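Lista de revisión antes de entregar un texto académico, con mis comentarios

Versión del 2018-08-06. La empecé en el taller de escritura de Landeg para no olvidarme de nada y la he ido engordando sin ningún orden, así que perdonad los saltos. Yo la paso entera con el borrador impreso y un lápiz, nunca en pantalla (¡en pantalla me lo perdono todo!).

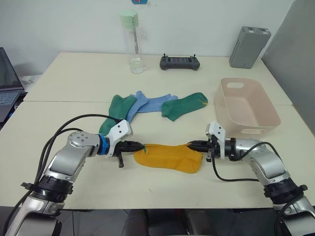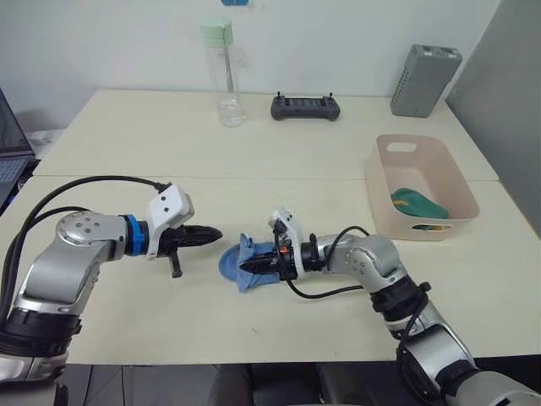 1. La primera página dice de qué va el trabajo.
Parece una tontería, pero en mi último artículo la pregunta aparecía en la página 5. Antes había puesto un repaso histórico que me encantaba y que no hacía ninguna falta. Gwenllian Lougher me lo tachó entero y escribió al margen «¿y?». Tenía razón, aunque tardé una tarde en admitirlo.
Estado: corregido.

2. El resumen no pasa de 600 palabras y se entiende sin leer lo demás.
El mío iba justo. Ojo con las siglas, que en el resumen se cuelan sin presentar.
Estado: bien, a falta de una sigla.

3. Frases leídas en voz alta.
Si me quedo sin aire, la parto. Encontré una con cuatro «que» seguidos y la dejé en dos frases bastante más feas pero que se entienden. Me pasa sobre todo de noche, cuando escribo como si me pagaran por subordinada.
Estado: hecho hasta el capítulo tercero. Falta el resto.

4. Sustantivos que esconden un verbo.
«Realizar la comprobación de» es comprobar. «Proceder a la valoración de» es valorar. Busco las terminaciones en -ción y voy una por una – es aburridísimo, lo hago con música. En la introducción salieron 13 y quité casi todas. Alguna se queda, que «investigación» no tiene la culpa de nada.
Estado: corregido en la introducción.

5. Muletillas de prudencia.
Un «quizá» por afirmación, como mucho. Yo tenía «podría quizá sugerir en cierto modo», que es no decir nada con cinco palabras. Tomos Griffiths defiende que en su campo hay que matizar mucho, y se lo compro, pero matizar es explicar de qué dudas.
Estado: pendiente, me cuesta.

6. Citas y bibliografía cuadran.
Todo lo citado está en la lista y todo lo de la lista está citado. Uso Plodido para ordenar las referencias y me cambia las mayúsculas de los títulos en español cuando le apetece, así que repaso a mano.
Estado: dos referencias sin año. Mirar las fichas de marzo.

7. Tablas y figuras mencionadas en el texto.
Con número y antes de que aparezcan. Revisar también que el número sea el bueno si se ha movido algo (se ha movido algo, siempre).
Estado: bien.

8. Un lector de fuera.
Alguien listo que no sea de la especialidad. Le paso un fragmento de 3.000 palabras, que más es abusar, y le pido que marque dónde se ha perdido, sin arreglar nada. Luego no discuto las marcas, ¡por mucho que me pique!
Estado: enviado a Gwenllian, espero respuesta.

9. Copia guardada fuera del portátil, con fecha en el nombre.
«Final_bueno_2» no es una fecha.
Estado: hecho.

Me quedan abiertos el 3, el 5, el 6 y el 8, más la sigla del 2. Si usáis la lista y echáis algo en falta, dejadlo en los comentarios y lo meto en la próxima versión.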